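Jallurgate Wrestling Boards > Club and Amateur > Dropping to 156 for the Haltari Open?

matside_moe
Posted October 31, 2023
Hi everybody, hoping for some wisdom from the old hands. I wrestled through high school, took a long break to have a life and a couple of kids, and now I'm back at my club and having a ball. I've signed up for the Haltari Open and can't settle on a weight. I'm walking around at 170 after practice and the brackets I could enter are 156 or 165. My gut says go lower and be the bigger guy, but my gut also says pizza, so I don't fully trust it.

crossface_dad
Oh, welcome back! Go 165 and don't look back. I cut 16 pounds for a meet in April, thinking I was still a kid, and I had nothing left by the second period of my first match. Lost to a very polite fellow I'd beaten twice at Fakora. Eat your dinner, drink your water and enjoy yourself.

singlet_sue
I'm going to disagree a little, dad, with love. You did yours in a week. If Moe has a couple of months and does it slowly, 156 isn't crazy. The 165 bracket at Haltari had 18 entries last time and some of them were college guys.

matside_moe
Thanks, both of you! I do have until spring, so there's time. The other half of my problem is washing gear, with three practices a week — my singlet has started to smell like a memory of every other singlet. Our washer and dryer are in with everything else, so the family has opinions.

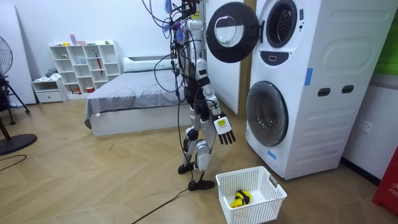 Washer-dryer stack on the right, herringbone floor.

crossface_dad
Cold wash, inside out, hang it up, never the dryer. My Herrero singlet has lasted years that way.

lowsingle_lou
Coming down on Sue's side about the bracket, but I wouldn't pick a number yet. Get your wind back first, see where your weight lands by itself, and decide when you have to. The year I stopped fussing over the scale was the year my shots came back.

singlet_sue
Okay, I can live with that. Moe, are you doing freestyle only or Greco too?

matside_moe
Freestyle only, my back has voted on Greco. I'll hold off on the weight and post again once I've got a month of practices in.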